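4. The Lekbridge Term Project

4.1 Setting and participants

The course on which this paper is based has been taught at Hudholm for several years, and in that time we have tried a good many ways of letting students get their hands on a real arm before the semester runs away from them. Most of our early attempts leaned on rigid blocks and cups, and the students were very good sports about it, but they learned to close a gripper on a cube in the first week and then had little left to wonder about. For the project reported here, which we came to call Lekbridge after the lab it was run in, we asked the teams to handle thin, flat, floppy sheets instead. The project began in October, and 10 teams took part. Each team collected its own demonstrations, trained its own policy, and kept a shared notebook that we read with great pleasure (and, now and then, with some alarm).

4.2 The sheet task

We wanted a task that a newcomer could explain to a friend in one breath: take hold of the sheet near an edge, lift it, and lay it down again somewhere else. Anyone who has wrestled with gift wrap knows that the first part is where the trouble lives. A sheet lying flat on a table offers almost nothing to hold, and two fingertips that come straight down on the middle of it will usually just press.

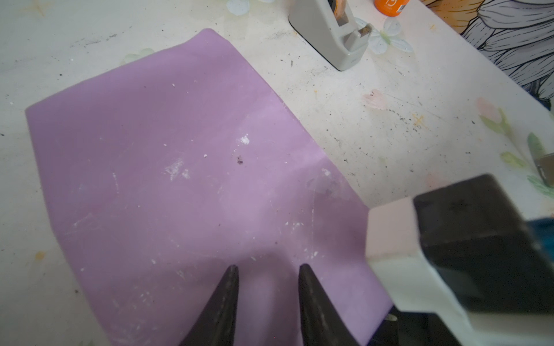 Figure 1. Wrist camera views from the sheet task: (a) fingertips over the sheet; (b) a later section of this paper refers to this view as the two-arm view.

Choosing where to grasp was left entirely to the teams, and we were glad to see how differently they went about it. Some marked out a grasp region by hand in every recording, while others preferred to let the policy find its own way from the demonstrations. In the view of Figure 1(a) the purple sheet runs at a slant across the white tabletop, so a team that had written its approach for an edge parallel to the table would have had to think again about the angle of the wrist. The specks and pale marks on the sheet gave us another good subject for class discussion, as a small image model may well fasten onto marks of that kind and treat them as landmarks. We encouraged the teams to test for this by wiping or turning the sheet between sessions and comparing the results. Over the whole project they recorded 1194 demonstrations, and we set an upper limit of 3000 training steps for the first round, so that everybody could finish a run and still get home for supper.

4.3 Working with 2 arms

The second round allowed each team to bring in another arm, and this changed the mood of the room quite a bit. One arm could now steady the sheet while its partner looked for the edge, which sounds like a simple kindness but brings a whole family of timing problems along with it. In Figure 1(b) the neighboring gripper takes up much of the right side of the wrist view, with its dark fingertip reaching toward the edge of the sheet, and a policy that has only ever seen an open table has to learn what to make of such a large visitor.
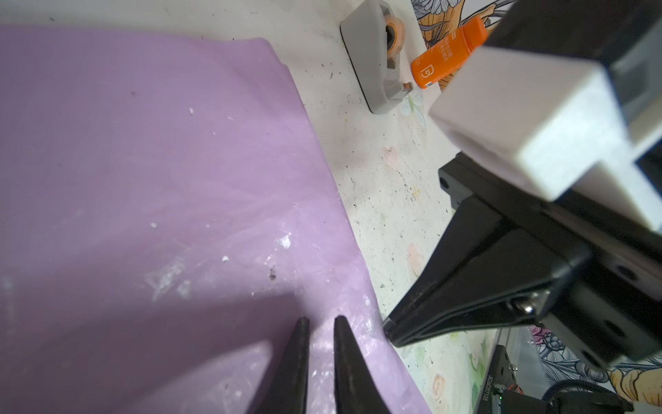

Rajan remarked, on reading a draft of this section, that the teams should have been made to train on one arm's camera alone before they were given both, and that we would then know how much of the second round came from better coordination and how much from simply having more to look at. We think this is a fair point, and we have added a single-camera round to the plan for next year. The Barnen group has kindly agreed to share its course notes on the same question, and we will adapt our grading sheet to match theirs where we can.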